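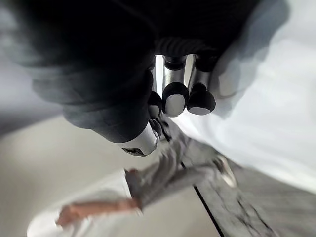 The covered hand over the work table, with a human hand reaching in from the left.

I have wanted to write down our rules for a long time. At my work we have a wall with a sheet of paper on it, and the sheet has 11 rules for people who work next to a robotic hand. When I came to Tralteck the sheet had nine rules and I did not like most of them. Now I have changed my mind about some, and I even wrote one of the two new ones myself.

I should say that I am not a safety engineer. I prepare the table, I put the objects on it, I take them away, and I write the log. So what follows comes from a person who stands near the machine all day, and you should read the real standards too. They are boring but they are shorter than you think if you skip the annexes the first time.

Rule one on our sheet is "Speak before you reach." It means that you say "hand in" with a normal voice before your fingers cross into the work area, and "hand out" when you are back. The operator must answer. If there is no answer, you did not say it. In the beginning I felt stupid to speak to a colleague who sits two meters from me, and I said it very quietly, and of course it did not help anyone. Now I say it also at home when I take bread from the toaster. My family has stopped to ask about it.

The second rule is about sleeves. We wear them closed at the wrist, or we fold them above the elbow. Nothing in between. A wide cuff can catch on a finger joint, and you don't feel the fabric when it goes in, you feel it only when it pulls. The same rule speaks about rings, bracelets, and the cord of the badge. I wear my badge on a clip at the belt.

Then comes the one which makes the most discussion: the covering. A hand with a soft covering looks friendly. Visitors see dark fabric and they think of a glove, and inside a glove they imagine something soft. But the fingers that come out of it are metal, and the motors don't know about the fabric. I have seen visitors (good engineers, with experience) put their hand much closer to a covered hand than to a bare one. So our sheet says: "Treat the covered hand as bare." In my opinion it should be the first rule and not the third, and I have asked for this, and it is now on the list for the review in March.

There is also a practical side with the covering. It hides the cables and the joints, so you can't check them with a quick look. We open it at the start of each shift, check the screws and the cable ties, and close it again. It takes nine minutes if you are used to it. Our older checklist from Rocha had this check one time per week. I think it was written for hands without covering, and then the covering came and the list stayed the same. This is a thing I notice often with rules: the machine is updated and the paper is not.

The fingertip pads have their own line. We wipe them with a dry cloth before the first grasp and after every object that leaves dust or grease. No alcohol, unless the maker of the pad says yes in writing. At Wulus, where I worked before, we used alcohol on everything, and the pads became hard and started to slip. We blamed the software for three weeks.

Now the rule that I wrote. It is number 10: "The person who puts the object also takes it." If I put a thing on the table, my colleague does not remove it for me, even if he is closer and it would be kind. When two people share the task, each of them thinks that the other one has said "hand in". We went through our log and found 977 entries where a person reached into the area. In three of them the announcement was missing, and all three were when a second person helped. No one was hurt and the arm was not even moving. But for me it was enough to write one more line on the paper.

Number 11 is from the operator side, and it says that after "hand in" the operator takes the fingers off the controls completely. Not resting on them, off. I like this one very much, because it is easy to see from my place if it is done.

What is missing in my opinion? We have nothing about tired people. The standards talk a lot about force, speed and distance, and this is correct, but the day is long and in the last hour everybody says "hand in" when the hand is already in. I do it too. A friend at Bovus told me they change roles every 45 minutes, the one at the table goes to the log and the opposite. I would like to try it. My boss is afraid that we lose time with the changes, and maybe we do, I don't have numbers for it.

One more small thing about the sheet itself. It hangs at eye height beside the table, printed big, one sentence per rule. The long version with the explanations is in a folder, and I admit that I opened this folder two times in my life. If you write rules for your own lab, please put the most work into the short sheet. Read it aloud with somebody who is new, and ask them to show you with their body what each line means. When we did it with "keep clear of the working envelope", the new colleague looked for an envelope on the desk. We changed it to "stay behind the yellow tape".

If your lab has a rule about changing roles or about breaks, write it to me in the comments, with the exact words if you can. I will bring them to the review.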